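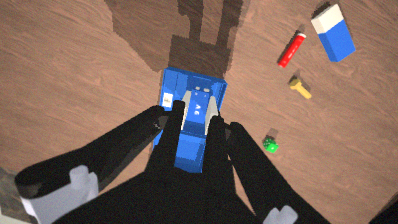
*Figure 1. Blue box, wood tabletop, rendered from above.*

# How Long Is a Curtain? Length Claims in Online Window Panel Listings

Shirin Mahmoudi and Bijan Zarei
Retail and Interiors, final project, December

## Background

We picked this topic after Bijan bought two pairs of curtains, both sold as "84 inches," and hung them on the same rod. One pair brushed the windowsill trim in a respectable way. The other hovered over the floor like pants on a kid who had a growth spurt. Both listings were telling the truth by their own standards, and our project is mostly about those standards.

A curtain panel can be measured from the very top of the fabric, from the bottom of the rod pocket, or from the top of the grommet hole. A shopper sees one number. With a tall header ruffle, the number can include several inches of fabric that stick up above the rod and do nothing for the view of your radiator.

## What we did

We collected 800 listings for ready-made panels from four sellers: Wostus, Brandlow, Cruzado and Dellix. We left out cafe curtains, shower curtains, and anything described only as a "window solution."

For each listing we wrote down:

- the length in the title
- the length in the details section, if there was one
- the heading style (rod pocket, grommet, tab top, pinch pleat)
- whether the listing said where the measurement starts
- whether it said "per panel" or "per pair" next to the width

Shirin did Wostus and Brandlow. Bijan did Cruzado and Dellix, then redid part of Dellix when he found that he had been copying the packaged weight into the width column. We then swapped a portion and checked each other's entries. Disagreements were settled by reading the listing out loud, slowly, until one of us gave up.

We also bought 11 panels and measured them flat on a classroom floor, unwashed, with a steel tape. The budget did not stretch to more, and neither did the floor.

## Results

Of the 800 listings, 177 said where the length measurement starts. The rest left it to the imagination. Grommet panels were the most likely to be clear, usually in a small diagram near the end of the photos. Tab tops were the worst. Some sellers count the tabs as part of the length and some don't, and one Cruzado listing did both in the same paragraph.

Width was better than we expected. Most listings had the words "per panel" somewhere, though Dellix liked to put them in the care instructions, between the bleach and the iron.

The panels we bought came close to their stated lengths once we guessed the right starting point. That was a little disappointing, as we had hoped for a scandal. The exception was a Brandlow linen blend that was 2 inches short by every method we tried, including the generous one where you pull.

## Rewriting a listing

For the last part we rewrote the size section for a rod pocket panel. The original read, in full, "Size: 84. Elegant drape." Our version:

> **Length:** 84 inches from the top edge of the header to the bottom hem. The header stands above the rod, so measure your window from the top of where you want the ruffle to be.
> **Width:** 50 inches per panel. Sold as a single panel.
> **Hang it:** Fits rods up to 1 1/2 inches thick.

We showed both versions to classmates and asked them where the hem would land on a drawing of a window. With the original, the answers were scattered from mid-wall to well under the baseboard. With ours, they bunched up nicely near the correct line, apart from one person who told us she only ever buys blinds and drew a blind.

## Problems with the project

Listings change. When we went back on a Tuesday to double-check a few entries, one Wostus page had gained a diagram and another had disappeared entirely, so our numbers describe what was up when we read it. We also can't say anything about shrinkage. Several listings promised "minimal" shrinkage without a figure, and we did not want to put our only samples through the basement washer to find out.

The classmate test was small and everyone in it knew what we wanted them to say. We tried to look neutral – Bijan is not good at this.

## If someone picks this up next year

Start with tab tops. Pick sellers that let you download the details section as text, and put the width column as far as possible from the weight column. The panels are in the bottom drawer of the sample cabinet, tagged by seller. The Brandlow one is on Shirin's window, where it is still short.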